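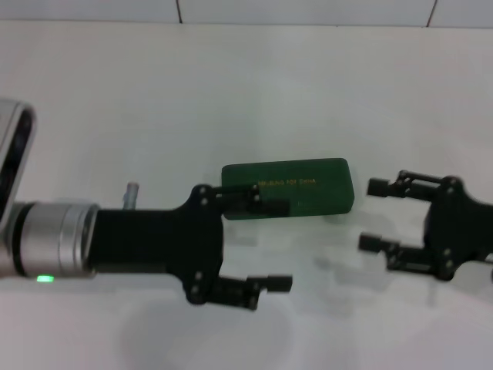
Söderlund 书信整理项目 中期进展报告

致:Gramus 基金会 项目管理处
报告人:Frida Gunnlaugsson

尊敬的各位同事:

按照资助协议,我在项目过半的时候提交这份报告。中文不是我的母语,但是基金会的评审语言是中文,所以我尽量把句子写得简单和准确。如果有些说法不自然,请原谅,也请告诉我,我会在最终报告里改正。

一、项目内容的简短回顾

Söderlund 家族在港口经营一家船具商店,时间很长,经过了四代人。他们卖绳子、帆布、油灯、桐油,也卖茶叶和一些瓷器。家族的人和供货商、船长、亲戚之间写了很多信。商店关闭以后,这些信放在阁楼里,后来由家族后人捐给我们。资助申请里写的目标有三个部分:给全部书信编目;把其中一部分逐字转写;选择和中国贸易有关的书信翻译成中文,并且写注释。

捐赠的材料一共是十九箱。申请的时候我们估计里面主要是商业信件,现在看,私人信件的比例比我们想的高。这对编目的速度有影响,我在下面说明。

二、编目

到四月底,编目表里有 1296 封信。每一封信有一个编号,并且记录写信人、收信人、写信地点、日期、语言、页数和保存情况。没有日期的信,我们根据内容、纸张和邮戳推测,推测的日期放在方括号里面,这样读者可以看出哪些是确定的,哪些不是。

编目使用的软件是 Zitis。这个软件对我们的工作基本合适,但是有一个问题需要报告:它的人名字段只能接受一种写法。在这批书信里,同一个人的名字常常有很多种写法。比如家族的第二代女主人,她自己签名的时候用短的名字,她的丈夫写她的小名,供货商写夫人的称呼,税务局写的是全名,而且拼错了。我们现在的办法是在备注里写所有的异名,同时在另外一个表格里保存人名对照。这个办法不漂亮,可是可以用。开发者回答我们说,下一个版本会增加异名字段,但是他们没有给出时间。

还没有编目的是最后 2 箱。这两箱里的信受过潮,有的纸页粘在一起,不能直接打开。纸张修复师看过以后建议先慢慢干燥,再一页一页分开。我们接受了这个建议。所以编目工作没有按照计划在上半期全部完成,请基金会注意这一点。我不希望为了进度损坏原件。

三、转写

转写由 Elsa Brekke 负责。她读过很多这个时期的手写体,速度比我快得多。目前完成并且校对过的有 100 封,另外有一些已经转写但是没有校对,我不把它们算进去。

校对的方法是这样的:Elsa 转写,我对照原件读一遍,把不同意的地方用红色标出来,然后我们在每个星期二下午一起讨论。如果讨论以后还是不能确定,就在文本里放一个问号。我们不猜。问号最多的是第一代店主的信。他写字很用力,行和行之间几乎没有空白,纸写满以后,他把纸转九十度,在原来的字上面继续写。当时邮费是按重量算的,很多人这样写信,但是他写得特别密。一封这样的信可能需要整整一个上午。

转写规则在上半期修改过一次。开始的时候我们把缩写全部展开,后来发现这样做会丢掉一些信息。店主写给供货商的时候用很多缩写,写给女儿的时候几乎不用。研究商业书信的人会想知道这个差别。现在我们保留缩写,展开的形式放在圆括号里。已经完成的转写按照新规则重新做了,这花了我们没有计划的时间。

四、翻译和注释

翻译是我自己的工作,也是对我最困难的部分。到现在我完成了和茶叶有关的一组信的初稿。这组信主要是店主和一个叫 Prukico 的商行之间的来往,内容是订货、延误、抱怨和付款。Prukico 的职员写信非常客气,可是几乎每一封信都在解释为什么货还没有到。有一次是因为风,有一次是因为箱子上的标记被海水洗掉了,还有一次完全没有原因,只是说“我们同您一样感到遗憾”。

翻译这些客气话,我遇到了不少问题。如果每个字都翻译,中文读者会觉得太长,也会觉得可笑,可是在当时这只是普通的礼貌。如果用中文旧式书信的套话,比如“敬启者”“顺颂商祺”,读起来很舒服,但是好像写信的人是一个中国商人。我和审稿的老师讨论了两次。他的意见是可以用一部分中文套话,我的意见是尽量少用。最后我们同意:信的开头和结尾用比较中性的说法,正文里的客气话照原文翻译,在第一封信的注释里说明这个做法。

另一个问题是茶的名称。信里写的茶名是按照当地人听到的声音拼写的,有些可以和已知的茶对应,有些不能。有一个名字在信里出现多次,拼法每次都有一点不同,我原来以为是武夷茶的一种。后来在一张附在信里的价目单上,它和武夷茶分别列在两行,价格也不一样,所以我的想法是错误的。现在我在译文里保留原文拼写,注释里写“不详”。如果基金会认识研究茶叶贸易的专家愿意看一看这些名称,我会非常感谢。

注释的长度也需要控制。初稿里有的信只有半页,注释却有两页,因为我觉得什么都应该解释。审稿的老师在旁边写:“读者也有字典。”我接受这个批评,已经删掉了大概三分之一的注释。

五、一些内容方面的发现

基金会在批准信里问,这批材料除了地方历史以外有没有别的价值。现在回答这个问题还早,但是我想提到两件事。

第一件是关于信用。在这些信里,很少有人马上付现金。船长出海以前拿走绳子和帆布,回来以后再付钱,有时候隔一年多。店主在信里常常问的不是钱,他问船长的母亲身体怎么样,房子的屋顶修好了没有。开始我们把这些句子当作私人内容,后来 Elsa 注意到,这样的问题多数出现在欠款时间比较长的信里。也许他是在打听对方有没有能力付款,也许他真的关心。我觉得两种可能同时存在,证据还不够,所以我不想在这里下结论。

第二件是关于女性在商店里的工作。商店的招牌和合同上只有男人的名字。可是店主生病的一个冬天,所有给供货商的信都是他的大女儿写的,签的是父亲的名字。字迹很容易区别,她写的字母向左边倾斜。她讲价比父亲厉害。有一封信里她退回一批油灯的玻璃罩,列出每一个破损的位置,并且要求对方承担来回的运费。对方同意了。父亲恢复健康以后,她的字迹在商业信件里消失了,只出现在给妹妹的信里。在那些信里她写天气、教堂、做果酱用的糖太贵,没有一个字提到商店。

六、经费

经费的使用基本符合预算,详细的表格已经由财务部门单独寄给你们,我在这里只解释两项差别。

纸张保护材料的支出高于预算,原因是受潮的两箱需要额外的吸水纸和无酸纸夹。差旅的支出低于预算,我原来计划去拜访家族后人两次,实际只去了一次。他们年纪大了,更喜欢打电话。那一次拜访很有用,他们给我看了一本家庭相册,帮助我们确认了好几个只有名字、没有姓的人。相册没有捐赠,仍然由家族保存,我们得到许可在注释里引用相册里的说明文字。

我请求基金会同意,把差旅项目剩余的部分转到保护材料项目。总金额没有变化。

七、困难和风险

最主要的风险是时间。受潮的书信什么时候可以打开,现在不能准确知道。如果干燥和分离的过程顺利,编目可以在下半期的中间完成。如果不顺利,我建议把不能打开的信在目录里写明“未开启”,留给以后的人处理。我认为这样比勉强打开更负责任。

第二个风险是隐私。第四代的信里提到一些人的疾病和债务,他们的子女可能还在世。我们已经把这些信标记出来,暂时不进入公开目录。家族后人的态度很开放,但是信里写到的其他家庭没有表示过同意。我们正在请法律顾问提供书面意见,收到以后会转给你们。

第三个是人员。Elsa 的合同比项目早两个月结束。我希望延长她的合同,所需的费用可以从预备金里支付。如果不能延长,最后一部分转写没有人校对,因为自己校对自己的转写是不可靠的。这件事我希望尽早得到答复,她也需要安排自己以后的工作。

八、下半期的安排

编目方面,完成其余各箱,统一人名对照表,并且检查所有放在方括号里的日期。转写方面,优先处理女儿们之间的信和与 Prukico 有关的剩余书信。翻译方面,修改茶叶一组的初稿,然后开始瓷器一组。瓷器一组比较短,但是里面有几张手画的花纹草图,草图旁边的文字很难读。

公开目录的试用版准备好以后,我会先把访问方法发给项目管理处。请你们试用的时候特别看一下中文界面,有几个词我不太有把握。比如“船具”这个词,年轻的读者可能不熟悉,可是“船用商品”听起来像现在的网店。

需要基金会决定的事情有两件:差旅余款的转用,和 Elsa Brekke 合同的延长。编目表的当前版本、转写规则的新版本和三封信的译文样本作为附件一起提交。

此致
敬礼

Frida Gunnlaugsson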